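Walked the second floor at Jordale before lunch, so my comments are fresh. Same list as last June, with my notes after each line.

- [x] **Exit signs lit.** All good! The one by the copy room flickers when the door slams, so I wrote it up anyway.
- [x] **Extinguishers tagged and in date.** Fasil had already moved the coat rack that was blocking the one near the stairs (thank you, Fasil).
- [ ] **Stairwell doors latch.** The east one doesn't. You have to lean on it. Work order 844 is in with Landside and I'll nag them Friday.
- [ ] **Extension cords.** Two space heaters on one power strip under Noemi's desk, again. I unplugged the strip and left a note with a smiley face.

I still think the hallway lighting is dim by the restrooms, but it passed on the meter, so I can't fail it just because I squint.
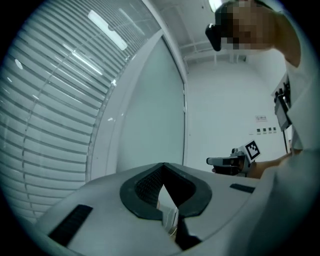 Back to the stuff I couldn't check off. The first aid cabinet is low on burn gel and the eyewash bottle is past its date. Consuelo says Prevdale can deliver both with the next order, and I asked for 4 bottles so we have spares.

- [x] **Window blind cords tied up high.** Yes, all of them.
- [ ] **Storage room shelves.** The tag says 600 pounds per shelf and I have no idea what's on the bottom one. Binders, mostly? Tsegereda is going to clear it out before I sign this line.
- [x] **Evacuation map posted.** It is, but it still shows the old kitchen.

Hiwot, can you send me the newer map if you have it?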